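Getting into Cloltunel without a car

Cloltunel sits at the head of a valley with one road in, and the tourist office still writes as though every visitor arrives by car. I went in July for a week, by train and bus. What follows is what I noted down, mainly for people who want timings and ticket rules.

The nearest station is Aretti. Trains from the coast stop at the lower platforms, and the bus leaves from the upper side of the building, up a ramp and across a car park. Allow ten minutes with a suitcase. The signs point to the old bus stand, where nothing has stopped since the timetable changed. The correct stand is the one beside the bicycle racks.

Tickets for the valley bus come in two forms. The single is bought from the driver in cash or by card. The weekly pass is sold only at the kiosk inside Aretti station, which closes for lunch at half past twelve and opens again at two. The pass pays for itself after the fifth ride. It is valid from the moment it is stamped, and the stamping machine is on the bus, so it can be bought a day early without losing anything.

Luggage is limited to one item in the hold and one on the lap. I travelled with a single soft bag, which the driver accepted without comment. A couple ahead of me with three hard cases were asked to buy a second single for the extra one. 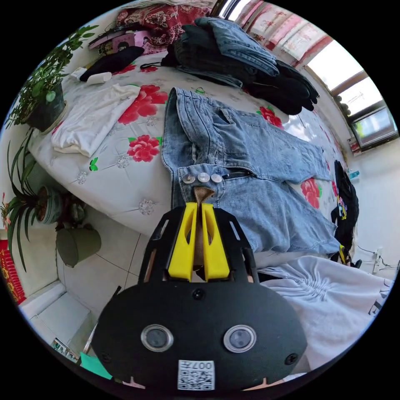

Does the last bus wait for a late train?

Only if the train is less than ten minutes behind, and only if the station staff ring the driver. I asked at the kiosk. After that the choice is a taxi, booked by telephone, or a night in Aretti, where there are two hotels within walking distance of the platforms.

The ride takes 50 minutes. The left side has the river for the first half and the right side has it after the bridge at Punix. Punix itself is a cluster of houses, a bakery and a cable car, and most of the day visitors get off there. The bus goes on nearly empty. From Punix upwards the stops are on request and have no names on the poles, so follow the route on a map or tell the driver where you are staying.

I stayed at the Greenwood, a guest house at the top of the village behind the church. It has 30 rooms on three floors and no lift. The front rooms look across the square and pick up the church bell, which strikes the hours through the night. The back rooms face the slope and are quieter, but lose the sun by late afternoon. Breakfast runs from seven to half past nine: bread, two cheeses, boiled eggs, and coffee from a machine that needs the button pressed twice.
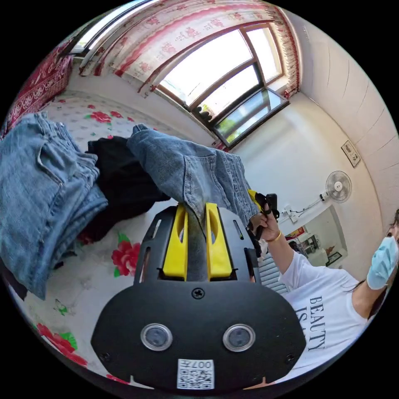

The village has one grocer, open mornings and again from four to seven. Prices are higher than in Aretti for anything in a tin and much the same for bread and milk. There is a cash machine in the wall of the post office. It charges for foreign cards and shows the fee only on the final page, so read that page before pressing the green button.

For walking, the obvious outing is the path to the upper lake. It starts behind the sawmill, climbs through larch for an hour and comes out on open pasture. The markers are red and white as far as the first hut and yellow after that. I took three hours up and a little over two down, with a stop at the hut for soup. The path is steep in the middle section but never exposed. There is no water between the sawmill and the hut.

The lake is marked on the walking map at a height I did not trust, as the contour lines beside it say something else. I mentioned this in an earlier post and had an answer within the day.
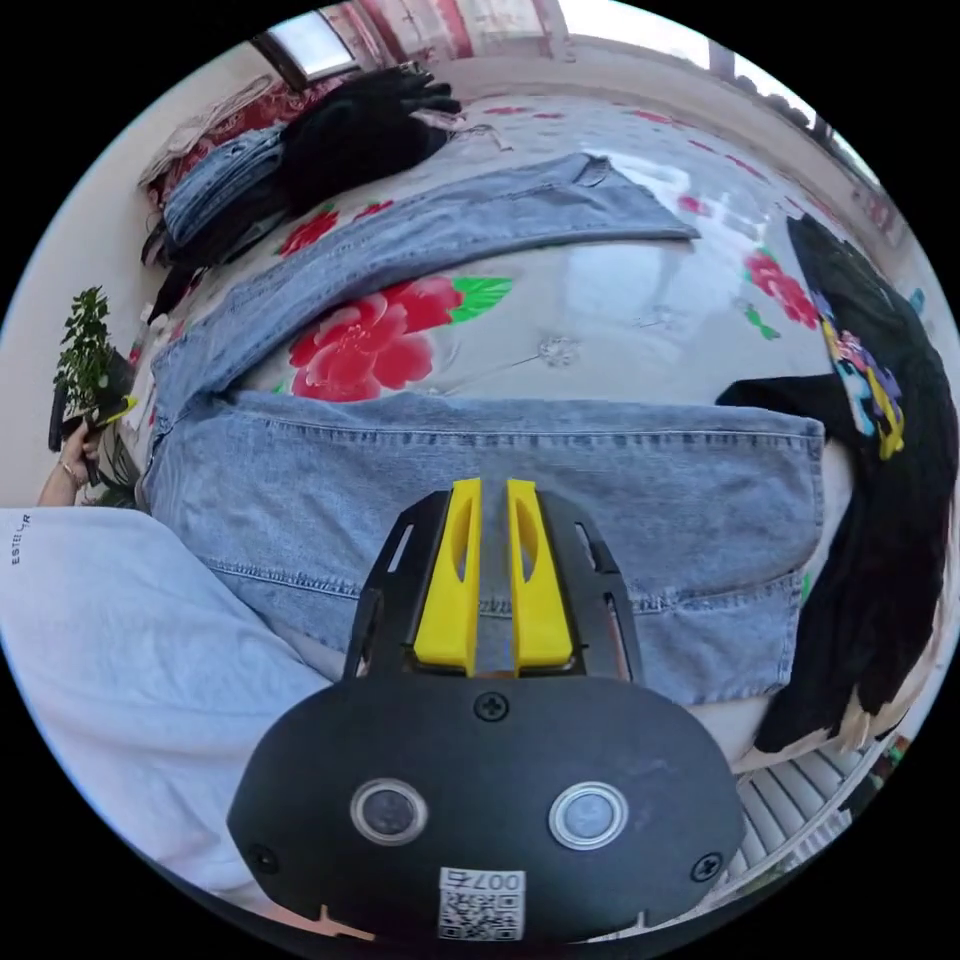 Cor Van Hecke wrote that the figure of 3,856 printed next to the lake is the number of the survey point and has nothing to do with the height, and that the newer edition of the map moves it to the other side of the path. He also recommended going up by the eastern track and coming down past the sawmill, as the eastern track is hard on the knees in descent.

I tried his version on the fifth day and agree about the knees. The eastern track adds half an hour and is badly marked where it crosses the stream – look for the cairn on the far bank before stepping off the near one.

Going home, the first bus down leaves the square at 6.40 and meets the express at Aretti with 14 minutes to spare. The next one misses it and leaves a wait of nearly two hours. The station café opens at eight and the waiting room is unlocked before that.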